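About Nilwood

Updated September | By the Nilwood office
2 comments | 28 shares

Nilwood collects used toys, sorts them, cleans them and passes them on to child care centers, waiting rooms, family shelters and anyone running a playroom on a small budget. We have been doing this for 11 years from the same building on Podent Street. The front half is the counter and the shelves. The back half is where toys come in and get sorted.

We started with one shelf in a church hallway. Parents dropped off things their kids had outgrown, and other parents took them home. When the hallway filled up, we rented the Podent Street space, which used to be a tile showroom. Some of the display racks were left behind and we still use them for puzzles.

What we take

We take plastic toys, rubber toys, soft balls, play food, blocks, toy vehicles, bath toys, puzzles with all their pieces, and pretend kitchen sets. Single pieces are fine. A lot of what we get is loose: one slice of something from a play food set, a wheel without its truck, a squeeze toy with no partner. We keep odd pieces like these and match them up when we can. Play food is the easiest to match and train track is the hardest, mainly from the number of brands that almost fit each other.

We do not take car seats, cribs, helmets, toys with button batteries, or anything that has been recalled. Large stuffed animals are accepted only in the spring, when we have room to store them.

How sorting works

Everything that comes through the drop-off door goes into a bin first. The bins are metal, because cardboard boxes fall apart and the plastic tubs we had before cracked along the bottom. Metal bins get scratched, but they last and they are easy to hose out. A bin gets only a few things at a time, so that each toy can be looked at from all sides before it moves on.

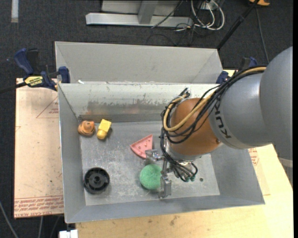 The first sort is by material. Hard plastic goes one way, soft rubber and foam another, and fabric a third. Anything fuzzy or spongy is set apart from hard toys, as it needs longer to dry after washing and can hold on to dirt that a hard surface would not. Toys with ridges, bumps or raised edges go to the brush sink. Smooth ones go straight into the rack washer.

The second sort is by age. We use a small-parts tube to check anything that might go to children under three. If a piece fits in the tube, it is marked for older kids. Loose wheels, spools and hubs are checked for cracks and then go to the parts drawers. Preschool teachers ask for those more than you would expect, mostly for paint printing and ramps.

The third sort is by set. Play food is split into fruit, vegetables, bread and everything else. Slices and wedges have their own tub, and when it is not clear whether a wedge is meant to be melon or pizza, it goes in with "everything else" and the kids can decide.

Kits and bags

Most of our toys leave as Kudo kits. A Kudo kit is a mixed box put together for one room, such as a toddler room or a dentist's waiting area. Last year we sent out 1046 of them. Each kit has a card listing what is inside and how to clean it. Groups can swap a kit for a different one whenever they like, and returned toys go back through the same sort as new donations.

Braronance is our name for the grab-bag shelf by the front door. The bags hold odd pieces that did not fit a kit. They are free, one bag per family per visit. Bags with an orange tag are for children three and up, and bags with a white tag have been checked for younger ones.

Visiting

The drop-off door is on the alley side. Please do not leave toys outside when we are closed, as rain ruins puzzles and books. The counter is open every day except Sunday. Groups picking up a kit should come to the front and give the name of the center or office.

School classes can visit the sorting room in the morning. A visit takes less than an hour and includes time for the children to sort a bin of their own and pack a Braronance bag to take back to the classroom. Closed shoes are required in the back half of the building, and there is a sink by the door for washing hands.

For kit requests, use the paper form at the counter or ask us to mail you one. Allow two weeks for a standard kit and longer for anything with a full train set.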